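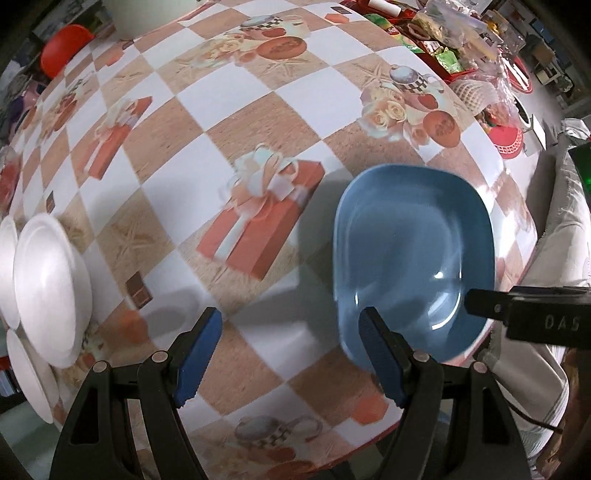 ## 4. Comparing finger pads on the hand-held gripper

Okay, so by now you've got the Siron handle together, the cable is plugged in, and the recorder talks to it. Good! This section is the part I get the most email about, and it's the part I enjoy most, which is trying different pads on the fingers and finding out which ones you want to live with.

I've run this with two pad sets, the ridged ones from Dramex and the flat foam ones from Carretero. You can swap in whatever you like. The steps don't change, only the screw length does (see the note under step 3).

### What you need

- The assembled hand-held gripper, with the camera mounted and focused (section 3)
- 2 sets of pads
- The small driver from the kit
- A dish or bowl with a raised rim, plastic for your first go
- A few plates, stacked
- A table you can walk all the way around – a round one is lovely for this
- The Tullico recorder software, version 4 or later

About the table covering: leave it on if that's how the table normally lives. I used to strip everything down to bare wood before a test, and my results looked great and then fell apart the first time I took the gripper into somebody's kitchen. A shiny patterned vinyl cloth is a much tougher customer. It throws reflections and has printed things all over it, and if your tracking is going to get confused by a printed teacup you want to know that now, not after a month of recording.

### Fitting the pads

1. Switch the recorder off and unplug the cable at the handle end. Please do this. I've shorted one board by being lazy and it was not a cheap afternoon.
2. Open the jaws all the way and set the gripper down on its back.
3. Take out the screws that hold the old pad. Keep them with that pad, in a bag or a cup or whatever.

 **Note:** The foam pads use a longer screw than the ridged ones. If you put the long screw through a ridged pad, it pokes out the far side and scratches everything you touch.

4. Slide the new pad on until it sits flat against the finger. With ridged pads, the ridges face in, toward the other finger.
5. Do the screws up finger tight, close the jaws slowly, and look at how the two pads meet. If one sits higher than the other, loosen it and nudge it over.
6. Snug everything down. Snug! The finger is plastic and the thread will strip if you lean on it.
7. Plug the cable back in. Leave a bit of slack and let it hang in a loose curve, well away from the linkage.

**Caution:** Keep your other hand out of the linkage when you squeeze the trigger. It doesn't look like much, but it'll take a bite out of you.

### Zeroing the jaws

Every pad is a different thickness, so you have to do this every single time you swap. I know. I skip it too, and then I wonder why my widths are off.

1. In Tullico, open **Device > Jaws**.
2. Open the jaws fully and press **Set open**.
3. Close them until the pads just touch – no squeezing – and press **Set closed**.
4. Check the raw number on the right. Mine reads 3,715 with the ridged pads closed. Yours will be different, and that's fine as long as it stays put when you open and close a few times.
5. Save under a name that tells you which pads are on. "Test" is a bad name. I have so many files called test.

### The rim test

Now the fun bit. I like a dish with a raised rim because it shows you pretty fast how a pad behaves on a thin curved edge, and that's where these pads differ the most.

1. Put the dish on one side of the table and the stacked plates on the other, with enough room between them to get the gripper in without bumping anything.
2. Start recording.
3. Come in low, with the fingers pointing away from you and one finger on each side of the near rim.
4. Bring the jaws in until one pad touches the rim, and pause there. You want a clear moment in the recording with contact on one side only, so you can check later that the width reading agrees with the picture.
5. Close up, lift the dish a hand's height, hold it for a slow count of 4, and put it back down.
6. Open, back away, and stop recording.
7. Go again with the dish in a new spot. Move yourself around the table too, so the light and the shadow of the gripper fall differently.

Do the whole thing with one set of pads before you change to the other. Swapping back and forth between tries sounds fairer, but the zeroing will eat your day.

**Note:** A shiny dish can give you a bright white spot inside the bowl. If the picture keeps pumping lighter and darker as you approach, turn off auto exposure and fix it at 800 in the camera tab. That setting has been good to me indoors.

### How I score it

Nothing fancy. For each try I write down whether the rim went in cleanly, whether the dish turned in the grip while I was holding it, and whether it left the pads when I wanted it to. Foam hangs on to things a touch too long for my taste. Ridges let go nicely but can click over a thin rim if you come in crooked, so watch your wrist. Your dishes and your hands may say something else, and I'd go with those over mine.

Save the stacked plates for last, and only lift from the top. If the pads can't get a lip on the top plate without shoving the whole stack, stop there and go to section 5, where we change the finger angle.

*Section last changed 1/6/18.*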